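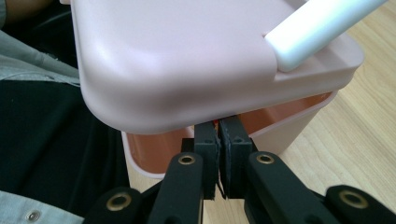
Household Storage FAQ
Parkholm Self Storage, Imstead

What size plastic bins stack best in a unit?
Bins of one model stack best. Mixed footprints put the load on the lids instead of the walls. Keep the heaviest bins on the floor.

Can I store clothing in a sealed bin?
Yes. Wash and fully dry it first. Moisture sealed inside will cause mildew.

Are the units climate controlled?
Units 200 through 300 are. All others are ventilated only.

How much clearance do I need at the walls?
Leave 2 inches on all sides. Do not block the vent above the door.

What may not be stored?
Food, fuel, paint, live plants, compressed gas and loose lithium batteries. The full list is in section 4 of the lease.

My gate code stopped working. What now?
Codes lock after repeated wrong entries. Call the office, extension 831, and ask for Sidra Tanoli. Have your unit number ready.

Can someone else access my unit?
Only people named on the access form. Changes must be signed by the leaseholder.

Last updated 27 Jul 2026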